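Agbeko two-arm tabletop kit
Acceptance checklist, evaluation unit
Inspected by: Mieke Jansen
Comments reviewed by: Els Segers
Month: September
Supplier: Monen
Task set: Tutora kitchen handling, level 2

Marks used: P = pass, C = pass with comment, F = fail, N = not checked.

1. Bases and mounting

1.1 Both bases clamped to the bench, no movement by hand. P
1.2 Clamp bolts marked with paint after tightening. C
Right arm base done at delivery. Left arm base was unmarked. Tightened and marked during this inspection.
1.3 Indicator lights on both bases green at idle. P
1.4 Indicator lights change to red on emergency stop. P
1.5 Arm naming agrees with the manual. C
The manual names the arms from the robot's side of the bench. Someone standing opposite sees the right arm on their left. Monen to add a drawing to page 5. Until then, bench labels are required.

2. Cables and power

2.1 Gripper cables free of cuts and kinks. P
2.2 Enough slack at full wrist rotation, both directions. C
No strain at either end. The slack forms a large loop near the gripper and can catch on tall items. Keep anything over 400 mm out of the reach area. Request a cable clip for the forearm from Monen.
2.3 Power strip outside the reach of both arms. P
2.4 Plugs labelled. F
No labels fitted. In a fault, the operator cannot tell which plug feeds which arm. Fit labels before the unit is released to Fundness.
2.5 Residual current device tested. P

3. Stopping and limits

3.1 Emergency stop within reach of the operator's seat. P
3.2 Both arms stop together from one button. P
3.3 Arms hold position after a stop and do not drop. C
Left arm sags slightly with the gripper fully extended. Within the supplier's stated limit. Repeat after more than 25 hours of running.
3.4 Restart needs a deliberate reset. P
3.5 Collision stop between the two arms. P
Tested at low speed only. Do not sign off for full speed on this result.
3.6 Soft limit at the front edge of the mat. N
The setting was locked. Password requested from Monen.

4. Grippers

4.1 Fingers parallel when closed. P
4.2 Finger pads clean and firmly fixed. C
One pad on the right gripper was lifting at a corner. Replaced from the spares bag. Clean pads with a damp cloth only; the solvent wipes supplied with the kit soften the adhesive.
4.3 Grip force at lowest setting safe for soft fruit. P
Checked on a tangerine, lifted from a plate and put back. No marks on the skin.
4.4 Grip on thin plastic cutlery. C
Picks up reliably when the handle is clear of the surface. Flat on a board, the fingers often close above it. Els Segers notes that the sales sheet lists cutlery without this condition. Wording to be raised with the supplier.
4.5 Grip on cups by the rim. P
4.6 Release without sticking. P

5. Work surface and task items

5.1 Mat flat, no raised edges. P
5.2 Racks stable when a cup is pulled from them. C
The wooden rack moves before the cup comes free. Weight the foot or fix it to the bench. Wire rack acceptable.
5.3 Bowls, plate and tray free of chips and sharp edges. P
5.4 Cutting board does not slide under light side load. P
5.5 Spare items stored outside the working area. C
Items behind the bases are out of reach at present. Mark a storage line on the bench so this remains the case.

6. Documents

6.1 Manual supplied in English. P
6.2 Spare parts list supplied. P
6.3 Service contact and response time stated. F
Contact given, response time missing. The service plan cannot be compared with other offers without it.

Result: not accepted. Items 2.4 and 6.3 to be closed and item 3.6 to be checked. All other comments may be dealt with after release. Reinspection limited to these items, provided that neither base is moved in the meantime.
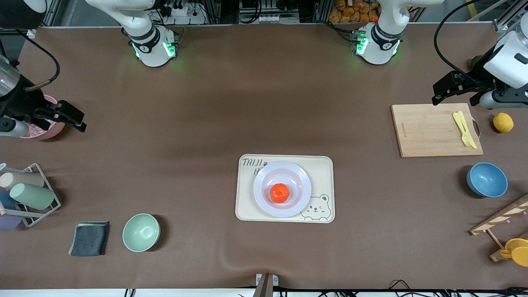

Agbeko kit on the bench with the kitchen handling items, section 5.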